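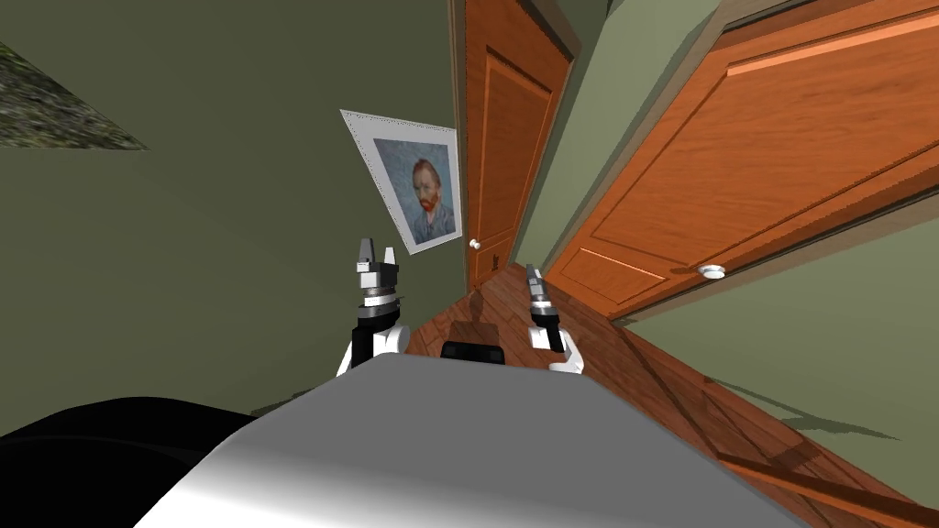

# Narnero Dual-Arm Mobile Unit: Tilt Response Kit

Applies to all Narnero two-arm units running Dredbridge base firmware 3 or earlier. Units shipped with firmware 4 have the kit built in and need no parts.

**Status:** field correction open. Order the kit before 29th December to be placed in the January shipment.

## Fault

On affected units the tilt monitor can stop reporting while the base continues to drive. The arm controller then holds its last commanded pose and does not fold the arms when the body leans past the trip angle. With both grippers raised, the center of mass is high and the base cannot recover a lean that it would correct with the arms folded.

The fault was first logged in simulation during doorway approach tests in a narrow hallway, and was later reproduced on a bench unit at Dredbridge. It requires all of the following:

- arms raised above the top of the body
- base turning while moving forward
- tilt monitor message delayed by more than 400 ms

No error code is raised. The operator display shows the last good tilt value, normally close to zero, until the monitor restarts. Do not use the displayed value to decide whether a leaning unit is safe to approach.

## What the kit changes

The kit adds a separate tilt switch wired directly to the drive enable line. The switch opens at 19 degrees in any direction and does not depend on the monitor or the arm controller. Drive power is removed and the base brakes engage. Arm power stays on so that the joints hold. The arms can still drop if main power is lost, so keep clear of the space under both grippers.

The firmware patch supplied with the kit treats a late tilt message as a trip. It also limits base turn rate whenever either wrist is above shoulder height.

## Kit contents

| Item | Quantity |
|---|---|
| Vitale tilt switch, sealed | 1 |
| Harness, switch to drive enable | 1 |
| Mounting screws | 3 |
| Firmware patch on USB drive | 1 |
| Revised warning label | 1 |

## Fitting

Allow 20 minutes. Lock out the battery before removing the rear cover.

1. Fit the switch to the lower bracket with the arrow facing the front of the base.
2. Route the harness on the left side, away from the lift motor.
3. Connect to the terminal marked EN2. Remove the factory jumper and discard it.
4. Load the patch and restart.
5. With the wheels off the ground, tilt the switch by hand and confirm that drive enable drops out.

If the jumper is left in place the switch has no effect, and the self-test will still pass. Step 5 is the only check that detects this.

## Until the kit is fitted

Drive with the arms folded. Raise them only when the base is stopped.

## Compatibility

The kit does not fit the Canine four-legged platform, which uses a different drive enable circuit.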